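Missed the 5 o'clock bus out of Danthorpe. Of course I did. Stood there with the bag and the box and watched its back lights go round the bend by the chapel, and then the rain came on properly.

So, walking. Stesby is down the hill and over the river, and I had two good legs and one bad umbrella. The box was the trouble. Gran's clock, wrapped in a bath towel, ticking away against my ribs like it was cross with me. She'd left me that and a letter. The letter said take it back. Nothing else, just take it back to number 223, and the name of the road.

Back to who? She never said she'd borrowed it. Forty years on her shelf, between the toffee tin and the china dog, and it wasn't even hers.

Past the Feltomus works, shut now, gates chained. Past the garage. Lorry went by and soaked me to the knee. I swore at it and the clock struck two, which was wrong, it has never once been right.

By the bridge I'd made up a whole story. A sweetheart. A robbery. Gran in a headscarf going out of a window with teh thing under her coat. I liked her very much in that one.

The river was high. Thought about leaving it on the wall, I'll admit that. Somebody would have had it by morning. But then the letter, her awful slanting writing, the pen gone nearly through the paper. Picked it up again. Went on.

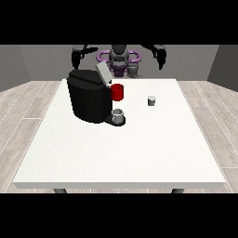
Stesby, October

Number 223 was a shop. Had been a shop. Myung's, it said over the door, in gold gone brown, and under that, smaller, Clocks and Watches Mended. A light on upstairs.

I rang. Waited. Rang again, water running down my neck.

An old man came down in his slippers, and he didn't look at me at all, he looked at the towel. Held out both hands for it. I'd had a speech ready and it went clean out of my head.

"She said she'd only be a week," he said.

Then he put it to his ear, and listened, and frowned, and stood aside so that I could come in out of the wet. I wiped my feet. There was a gap on the shelf behind him, in among all the other clocks, adn not a speck of dust in it.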